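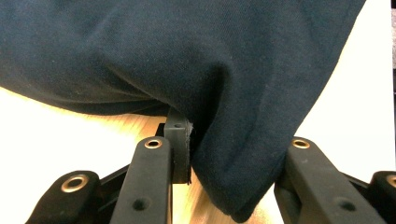

Up at 6 and did the wash before the heat came on. August has been dry and the well is slow to refill, so I'm keeping it to one load and skipping the garden hose again. The beans are done for anyway.

Drove to Stullcombe for the water meeting. Gunnlaugur Kragh had the numbers for the new storage tank. It holds 2,000 gallons and would cost each house on our road $168 a year for 10 years. Three families said no right away. I said I'd think about it. The Kariuki place is up for sale, and whoever buys it will have to be asked all over again.

Stopped for chicken feed and a hinge for the side gate. Wrong size hinge. I'll take it back when I go in for the truck.

Called Mom after supper. Her knee is better and she's walking to the mailbox. She wants the pie plate back.

Some clouds over the ridge at sundown but no rain. Finished the library book, didn't care for the ending. Need to call the dentist tomorrow and look at the pump filter.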